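Jardim e Casa > Vasos e cachepôs > Cerâmica > Vaso Urso no Saco

Vaso de cerâmica Urso no Saco – Garevard

Tempo de leitura: 5 minutos

O Urso no Saco é um vaso pequeno de cerâmica da linha infantil da Garevard. O corpo imita um saco de pano com a borda enrolada, em tom bege, e um ursinho claro se apoia na beirada, como se estivesse saindo de dentro. Na frente vai a palavra "Best" em letra cursiva cinza-escuro. É uma peça de mesa, feita para suculentas, cactos de porte pequeno e mudas em fase inicial. Também serve de porta-lápis ou porta-pincéis, uso que muitos clientes dão a ele depois que a planta cresce e muda de vaso.

Material e acabamento

A peça é de cerâmica moldada, queimada e pintada à mão nos detalhes. As dobras do saco fazem parte do molde, não são aplicadas depois, e por isso não descolam. O rosto do urso, as orelhas e a palavra da frente são pintados a pincel antes da última queima. Pequenas diferenças de uma unidade para outra são normais: o traço das letras pode sair um pouco mais grosso, o nariz um pouco mais alto.

O acabamento externo é fosco. Não leva verniz brilhante e não deve ser envernizado em casa, porque o verniz comum amarela com o sol e mancha a parte clara do urso. Por dentro, a cerâmica recebe uma camada impermeabilizante até pouco abaixo da borda.

Medidas

Altura total, contando o urso: 10 cm
Diâmetro interno da boca: 9 cm
Furo de drenagem: um, no centro da base
Prato: não acompanha
Referência: 117

A altura é medida até o ponto mais alto da cabeça do urso. Quem vai colocar o vaso em nicho ou prateleira baixa deve deixar folga para a planta, que passa da borda com facilidade.

Plantio

O vaso vem com o furo aberto. Antes de plantar, coloque no fundo um pedaço de manta de drenagem ou uma camada fina de argila expandida. Em seguida, o substrato. Para suculentas usamos a mistura Jadell para cactos, que já vem com areia grossa; terra vegetal pura segura água demais num recipiente deste tamanho.

Encha até um dedo abaixo da borda. O lado do urso fica mais alto que o resto, e é comum exagerar na terra tentando acompanhar essa altura. Use como referência o lado oposto. Plante a muda um pouco afastada do urso, com as folhas voltadas para a parte livre da boca, assim a figura continua visível quando a planta abrir.

Espécies que se dão bem: echeveria pequena, haworthia, sedum e cactos de crescimento lento. Evite hera, jiboia e qualquer planta pendente, que cobre a frente do vaso em pouco tempo. Ervas de tempero pegam, mas pedem vaso maior logo na primeira poda.

Rega e local

Regue direto na terra, com bico fino ou colher – água despejada por cima do urso deixa marca de calcário na parte clara. Espere o substrato secar por completo entre uma rega e outra. Se usar prato, esvazie depois de regar.

O vaso pode ficar em varanda coberta ou janela. Não recomendamos deixar em área descoberta, sujeita a chuva e geada. A cerâmica aguenta o calor normal de um peitoril ensolarado, mas não deve ir ao forno, ao micro-ondas nem à lava-louças.

Limpeza

Para poeira, o melhor é um pincel macio de cerdas claras e secas, do tipo usado em aquarela ou pintura escolar. Ele entra nas dobras do saco e em volta das orelhas, onde o pano não chega. Para respingo de terra, espere secar, passe o pincel e só depois use um pano úmido. Não use esponja abrasiva nem cloro. Marcas de calcário saem com pano umedecido em água e um pouco de vinagre branco, enxaguando em seguida com outro pano.

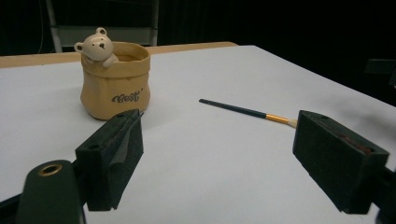

Vaso Urso no Saco e pincel de cabo verde-escuro. O pincel não acompanha o produto.

Uso como porta-pincéis

Sem planta, o vaso recebe pincéis, lápis, canetas e tesoura pequena. Feche o furo por dentro com um disco de feltro ou cortiça, para não passar pó de grafite para a mesa. Guarde os pincéis com as cerdas para cima e já secos. Pincéis de cabo muito longo podem desequilibrar a peça quando ficam todos do mesmo lado; distribua ou ponha uma camada de pedrinhas no fundo.

Embalagem e envio

Cada unidade segue em caixa individual de papelão, com berço de polpa e proteção extra sobre as orelhas. Pedidos fechados até as 10 h saem no mesmo dia útil. Para lembrancinhas de festa e revenda, trabalhamos com caixa fechada de 40 unidades, com preço próprio, pelo formulário de atacado. A caixa fechada não pode ser sortida com outros modelos.

Confira a peça ao receber. Em caso de quebra no transporte, mande foto do vaso e da caixa pelo atendimento e fazemos a troca sem custo. Lascas internas abaixo da linha da terra, que não afetam o uso, não são consideradas defeito.

Dúvidas frequentes

Posso pintar por cima? Pode, com tinta acrílica fosca, na parte do saco. A tinta pega melhor se a superfície estiver limpa e sem gordura. Depois de pintado, o vaso perde o direito à troca.

Existe com outra palavra? Neste modelo, não. A Garevard não faz personalização de letras.

Vem com planta? Não. As mudas são vendidas à parte e enviadas em caixa separada.

Serve de vaso para flor cortada? Não. O furo na base impede o uso com água, e a tampa de feltro ou cortiça não veda.

Quando volta ao estoque? A reposição costuma entrar em março e em setembro. Deixe o e-mail no botão de aviso para saber quando chegar.

Itens relacionados

Prato de cerâmica fosca Garevard para vasos pequenos
Substrato Jadell para cactos e suculentas
Regador de bico fino Malhotra
Argila expandida miúda, saco pequeno
Conjunto de pincéis macios Prarkano
Cachepô de cerâmica Garevard, linha lisa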